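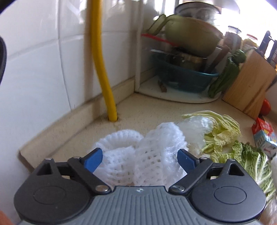 Chapter 6
Play at Home: What Do Small Children Get Out of It?

Parents of toddlers are told that almost any indoor activity "builds" something. Finger paint builds creativity, stacking builds math, and a tub of dry rice builds, depending on the package, focus or calm or language. Be slow to believe it. A white foam mesh fruit sleeve, crumpled on a kitchen counter next to a napa cabbage, can be stretched, curled into a loop or pulled over a fist, and a store-bought sensory kit has yet to show me that it does more. Jaqueline Cisneros watched 18 families with two-year-olds one November, half of them given the Grollow activity box and half given nothing. By day 13 she could not tell the groups apart – except that the parents with the box felt guiltier when it stayed shut.

That is a small study, and it should be doubted too. We come back to its weak points in Chapter 7. For now, keep one question in mind as you read: who says this activity works, and what did they compare it with?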